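Search this site Search Menu

The Hanger Shift

At a garment returns center in Waltgate, part of the workforce now spends its day teaching the machines

Aug 4, 2025

The returns floor at Marinescu opens at six. By then the first cages of clothing are already lined up along the wall, and the people who work there have taken their places at the sorting tables. A coat comes out of its bag, gets checked for stains and missing buttons, goes on a hanger, and moves to the rail. The hangers come back too, thousands of them, tangled together in bins, and somebody has to pull them apart.

That last job is the one nobody asks for. It is dull, it is hard on the wrists, and on a busy day two people do little else. When Marinescu signed a contract with the automation firm Prondix last September, hangers were the first thing on the list.

The company employs 491 people in Waltgate. None of them has been let go under the contract, which rules out layoffs tied to the new equipment for its full term. What has changed is the work itself. A group of sorters has moved off the line and into a curtained-off training area, where they handle hangers and baskets for hours with a gripper in each hand. The grippers record how they move. Prondix uses the recordings to train the arms it plans to install on the floor.

A session lasts 50 minutes, followed by a break. The target is 80 good recordings per person per shift, and a fumbled pickup doesn't have to be thrown out if the worker recovers from it. The firm wants those as well.

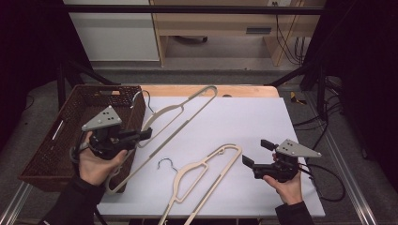

One sorter, who asked not to be named, said that the first week made her feel clumsy at something she had done for years, and that she still reaches for things with her bare fingers at home and is surprised at how quick they are. She likes the quieter room. She is less sure about what comes after it. The training posts pay a little more than the line, but they are temporary, and she has been told only that she will have "a role" when they end.

Managers say the role will be tending the arms: clearing jams, checking what the machines pass along, and stepping in when a hanger is bent. The software for that job is called Gukitz, and a short course in it started this summer. Places fill up fast. Workers on the late shift have complained that every class so far has been held in the morning, and a second schedule is being drawn up.

The first arm on the floor is expected to handle 2,000 hangers a day. For now it runs beside a regular table — with a person at each — and the bins are split between them. The people at that table say the arm is slow with anything tangled. They have started shaking the bins out before it gets its share.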